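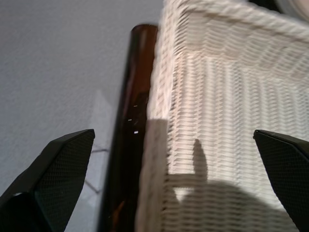 Wrist view, coming down on the bottle. The shadow on the wicker is the arm's own.

I have been waiting weeks for Alto to fail in an interesting way, and run 543 finally delivered! Most of our failures are dull. A towel slides off a finger, a planner gives up, somebody restarts a process and we go again. But this one had me at my desk until well past 9 p.m. with log files open on both screens, and I enjoyed every minute of it.

Some background if you missed the June posts. Alto has two arms, and we're teaching it laundry-room chores at Brimeo: clear the small stuff out of the way, pick up the basket, tip the basket toward the washer. The joint controllers talk to the grippers through a little piece of middleware called Claltum, and Claltum is where the trouble was hiding.

The bottle part of the task looks easy and is a mean little problem. When the bottle stands right up against the basket, there is no room for a finger between the two. If the arm goes in wide, you get fingers on either side of both things, and closing them squeezes glass against wicker. We have a rule for that. The arm is supposed to look, see that the gap is under 18 mm, back off and come in again from a different angle.
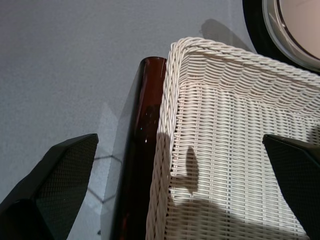

Dark glass tight against the left side of the basket, with one finger over the weave.

In run 543 the rule worked, or so the log said. The planner called off the approach and sent an "open" to the gripper. The gripper was open already, so it answered "done" in no time at all. And then that "done" sat in the Claltum queue. It wasn't tied to any particular command — just a bare "done" with no number on it, waiting for somebody to ask.

The next somebody was the basket lift. Both arms are meant to hold the basket before it leaves the table. The left gripper got its "close" command, the lift code asked whether it had finished, and the old "done" popped out of the queue as the reply. Off went the right arm with the whole load!

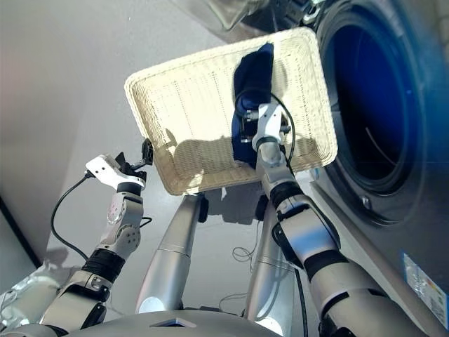

Right gripper holding the tilted basket by the end with the navy cloth in it. The left one is open, short of the near corner.

So the left "close" had been accepted and dropped, because the approach cancel was still in force on that side. The force reading on the left wrist was flat through the whole lift, and we weren't checking it. I'd like to blame the Reisinger load cells, which I have complained about before, but they reported exactly what they should have. We simply trusted a message over a measurement.

Nothing broke. The right wrist did go over its torque limit for a moment, and I hit the stop when I saw the basket start to twist. It could have ended with a cracked wicker rim or a basket through the washer door, and with a person standing closer it would have been a real safety matter. That bit I am less cheerful about.

What we changed the next morning:

Every gripper command now carries a number, and a "done" only counts if the numbers match. Canceling an approach empties the queue. The lift won't start unless both wrists feel at least 5 newtons of grip for 2 full seconds. And we put tape on the floor to mark where to stand, as we should have at the beginning.

I replayed the old log through the new code and it refuses the lift, with a lovely clear error message that I may print out and hang up. Next I want to go back through the earlier runs and look for the same stale reply. I have a suspicion about a dropped towel that we put down to a slippery finger pad.

If you run two-arm setups and have been bitten by something like this, please write to me, I'd love to compare logs.

Contact | © Notes from Brimeo | Back to top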